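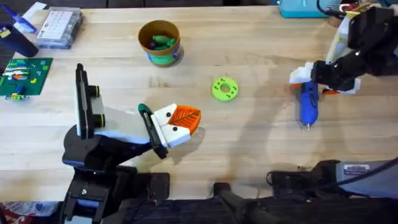 Chapter 5
Hand Tools at the Bench

Most work in a small shop is done with tools that fit in one hand. Learning where they belong, how to hold them, and when to put them down takes up the first weeks of any shop course. This chapter covers two of them, the hot glue gun and the folding knife, along with the table they are used on.

At the Huvville shop, where Hugo Nieto taught beginners, every student started with a bare table. Small parts went into a cup or a lidded box, and only the tool in use came out. Nieto's shop log for one year lists 798 finished projects. It also lists 3 burns, all from glue gun nozzles.

A glue gun melts a solid stick and pushes it out through a metal tip. Keep the tip pointed down at the work and away from your other hand. The glue stays hot enough to burn for a short time after it leaves the gun. Section 5.1 explains how to load a stick, and Section 5.2 deals with joining wood, cardboard, and plastic.

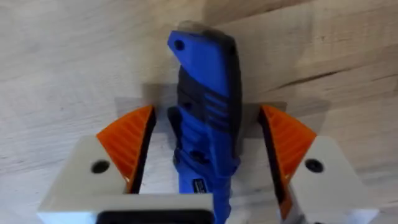

Figure 5.2 A folding knife in the closed position. The handle is blue, with dark ridged inserts for grip and a lanyard hole near one end.

A folding knife is carried and passed to another person closed. Open it only when you are ready to cut, and close it before you set it down. Section 5.3 describes the parts of the handle and the common kinds of lock.

Terms to know
lanyard hole
nozzle
glue stick
grip insert

Before you read
List the hand tools you have used at home. Which ones have a hot or sharp part?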